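From: Pacita Salazar
To: estden-workshop list
Subject: Re: [estden-workshop] Visit to Prolton, who is coming and what will we see?

Yupin Duangkaew wrote:
> I missed the October meeting, so sorry if this was covered. Is the
> Prolton visit a talk or do we get to see things working? And is it
> the arm on wheels again? I saw that one at the last open day and
> would not make the trip twice for it.
>
> Also, can somebody say where to park? The map on their page still
> shows the old gate.
>
> Yupin

Hello Yupin, hello all,

I went over to Prolton with Chalerm Bunnag to go through the programme, so I can answer most of this.

It is a demonstration with a short talk at the start. The arm on wheels is staying in its own room and is not on our list. We will be with Kanyarat Khamphan's group, who work on handling cloth. They call the project Urkine. A person does the folding with a pair of hand-held grippers, the movements are recorded, and the recordings are used later for teaching a robot to do the same job. Kanyarat will talk for the first part and then we go to the tables.

Parking: use the gate on the Mao side. The old gate is shut for good. Ask for building 7 at the desk and they will let you through.

We have places for two groups, one at 10.30 and one at 2. The morning group is full apart from 3 places. The afternoon has more room, so please take that if you can. Reply to me and not to the whole list.

The programme, as it stands:

1. Talk by Kanyarat, in room 249. She will show recordings from earlier sessions, including some that went badly. Questions at the end, please.

2. Cloth table. One of the group works at the mat with a gripper in each hand, and we stand on the carpet at the sides. Mind the cables. The cloths are ordinary printed ones, and the work starts with getting hold of a corner, which Kanyarat says takes new people the longest to learn.

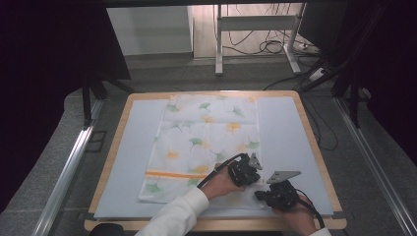 3. Trying it yourself. There are 4 turns in each group. Napaporn Saithong has the list, so write to her if you want one. Long sleeves should be rolled up and bracelets taken off.

4. Tea, and a look at the parts store if there is time. Chalerm wants to ask about the gripper jaws, as he is making a pair at home and keeps cracking them.

You can take photographs at the tables but not in the parts store.

I do not know yet whether there is a lift to the room where the talk is. Napaporn is asking and will post the answer to the list.

Pacita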